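Wood tabletops: which tips hold up

Every list of cleaning tricks has a section on wood tables, and most of it was copied from some other list. I've been trying these on my own furniture for years, and I'm less impressed every time.

Start with the walnut trick. You rub half a walnut over a scratch and it disappears. What you get is a faint oily smear that hides a very light scratch until you next wipe the table. On a scratch you can catch with a fingernail it does nothing. A wax filler stick in a close color does the job properly.

Mayonnaise on white water rings: it's the oil doing the work, if anything does. Plain petroleum jelly left on overnight did as well for me and didn't smell like a sandwich. Maricruz Figueroa swears by a warm iron over a cotton cloth. I've seen that clear a ring in 30 seconds – I've also seen it leave a worse mark than the ring. Low heat, no steam, lift the cloth every 5 seconds and look.

Olive oil and vinegar "polish" is salad dressing. It goes sticky and collects dust.

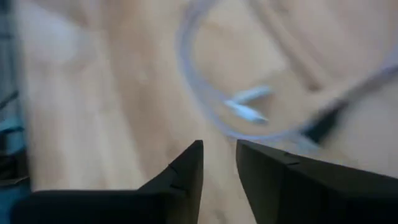
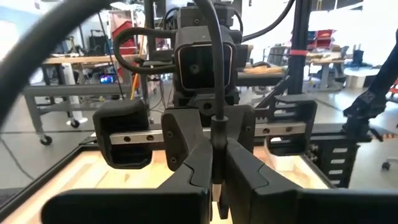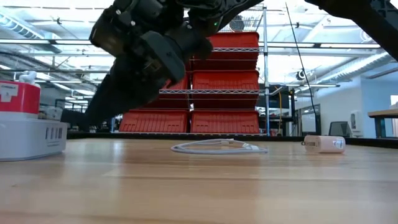

Light wood tabletop, three views.

Now the finish, which the lists skip. Put a drop of water on a spot that doesn't show. If it beads, the finish is still sound, and all you need is a damp cloth with a little dish soap, then a dry one. If it soaks in and darkens the wood, no polish is going to fix that. You're looking at sanding and a new coat.

Streaks when the light hits low are usually old polish. Mineral spirits on a rag will take most of it off a varnished top (open a window, and try a corner first). Do not do this on a waxed table unless you want to wax it again.

Coasters work. Felt pads work too, but the stick-on kind pick up grit, so check them every 3 months or so. Hendrik Gumede wrote in to say he sews his own. I can't say I see the point, but his table does look better than mine.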